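Talks > Textile care > Soft toys, sorting and handling > Speaker notes

Cleaning and sorting plush: notes for the afternoon session
Speaker: Celina Ostrowski. Slides: Jaime Quintela.

Start at 2 if the room is full. Leave the lights up for the fabric samples and pass them round from the left.

Slide 1. Scope
Stuffed toys with a textile outer and a fibre filling. Leave out bean-filled toys and anything with a battery box. Say so at the start, as it saves questions later.

Slide 2. Pile types
Smooth pile lies one way and shows a stroke mark. Curled or nubby pile has no clear direction and hides dirt near the base. Sheared pile sits between the two. The Mastitz sorting sheet puts all three under "fluffy" and I would stop using it for that reason. Pass round samples A and B. Ask people to press each with a thumb and let go.

Slide 3. Colour
Beige and tan are the hardest shades to grade. Shade within the pile looks like soiling under a single overhead lamp. Turn the toy, look again, then part the pile with two fingers and check the backing. If the dark area moves with the light, it is shadow. If it stays put, mark it on the ticket.

Slide 4. Where to hold
Hold the body, at the thickest part. Ears, tails and ribbons carry no load. Flat, broad contact spreads the pressure; fingertips make a dent and pull at the seam. A fold in the fabric along the line of contact is normal under a firm hold. A fold that remains after an hour on the shelf usually means the filling has shifted.

Slide 5. Washing
Surface wash first, cool water, soft brush. Full immersion only when the label allows it. Use a net bag, one toy to a bag. The Jerkimcombe workshop takes up to 150 toys in a session and still keeps to one per bag. Spin slowly. Curled pile felts if it is spun fast while warm, and a felted patch can't be brushed out.

Slide 6. Drying
Rack drying, toy on its side, turned at each check. Four checks in the day are enough at Zerkanlow, where the drying room has a fan at each end. Squeeze the middle of the body at every check and compare it with a dry toy of the same size. The outer feels dry well before the filling does.

Slide 7. Brushing and grading
Brush curled pile with short lifting strokes and stop when the tufts separate. Grades run from 1 to 5. Grade 5 goes back out as it is. Grades 3 and 4 go to the mending table. Quiroga add a separate mark for loose eyes, and I recommend copying that. Read out the wording from the handout, second page.

[Jaime: switch to the close view of the tan pile and leave it up during questions.]

Point out the lighter flecks where the curls catch the light, and the grey-brown area towards the right end. Refer back to slide 3.
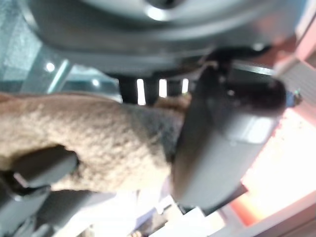
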